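Vurnholm Bar Association Asks Province to Publish How It Picks Its Judges

VURNHOLM - The Vurnholm Bar Association today asked the Drusamow provincial government to write down the rules it uses to appoint judges, and to let other people read them.

The request follows a survey of 238 lawyers practicing in the province. Asked to describe the current appointment process, 141 said they could not. Another 53 described it with confidence, though few of their accounts matched.

"We have great respect for tradition," the association said in a statement. "We would respect this one more if we knew what it was."

Under present practice, a vacancy on the bench is announced once it has been filled. The Appeals Division in Korkanex has had an acting presiding judge for 68 months, a stretch that has tested the usual meaning of "acting."

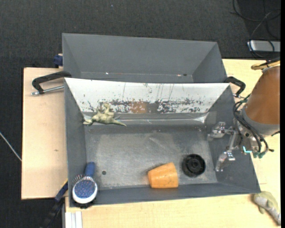
The association's proposal runs to four pages, one of them blank. It would require the province to advertise each vacancy, publish the qualifications, and give written reasons whenever a senior judge is passed over. Acting appointments would end after six months unless the legislature voted to extend them.

The province replied in September that the matter was under review. It did not say by whom.

Copies of the proposal are available at the association's office, Jansen Building, second floor, until 4 p.m. The elevator is also under review.

Media contact: Press Desk, Vurnholm Bar Association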